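September 2019

Long day on the grippers, and a good one, though my back will tell me otherwise tomorrow. I got in early with the idea that I would finish comparing the Tindik fingers against the Drukent ones before lunch, and of course by lunch I was still fussing with the controller and eating crackers over the keyboard. Tae-yang Yeon came by in the middle of it with a coffee for me, bless him, and stayed much longer than he meant to.

The Tindik fingers are the ones I've been fond of since March. They close softly and they don't seem to mind if I bring them in a little crooked. The Drukent pair is stiffer and quicker, and on the big wooden blocks I like it better, I'll admit that. But blocks are easy. What I care about is the little things, the light ones that scoot away the moment you touch them, and for those I want to feel that the fingers are giving a bit.

So we went back to the green lid and the small white piece. I have come to love this silly little task. Pick the white piece up off the mat, set it on the lid, do it again. With the force limit at 500 the Drukent fingers squashed it every time, and at 300 they were better but still pinched it out sideways now and then, like a watermelon seed. Tae-yang wanted to try 100, which I thought was much too low, and it was — the fingers just rested against the thing like two people being polite at a door. We settled back on 300 and I wrote it on the whiteboard so I won't argue with myself about it next week.
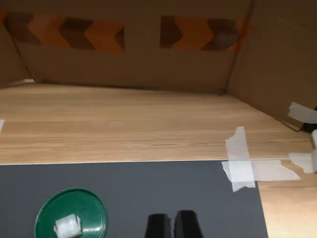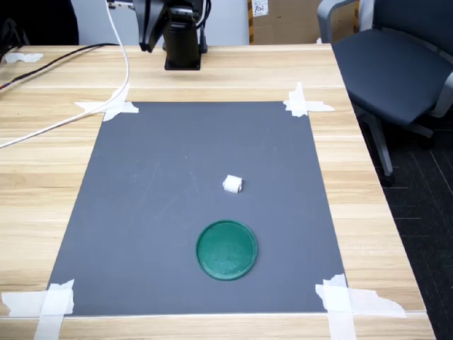 The two cameras

After that we got onto the cameras, which I had been putting off. The view from down by the fingers is lovely for the last little bit of a grasp, when you want to see the gap and what is about to go in it, but it's hopeless for knowing where you are. Everything near the bottom edge gets lost. The wide view has the whole mat and the base of the arm in it, and I find I steer by that one for nearly the whole trip and only glance at the close one at the end. Tae-yang does it exactly the other way around and is faster than I am, so I don't know what to make of that!

I did try the Dikham controller again, to be fair to it. The knob is nicer in the hand than the one on the Gil, heavier, with a good slow turn to it, but there is a lag when I change direction and I overshoot and then overshoot back. The Gil feels cheap and does what I ask. I'll keep the Gil on the desk for now and write to the Dikham people about the lag, politely.

We saved everything up through run 783 before I shut the arm down. I still owe the notes a proper page on the Tindik fingers at the same force setting, and I'd like to put fresh tape on the mat before then — I keep meaning to, and then somebody wants to try one more grasp and off we go. Tae-yang says he can come back and drive while I write, if I supply the coffee this time. Must remember to buy filters.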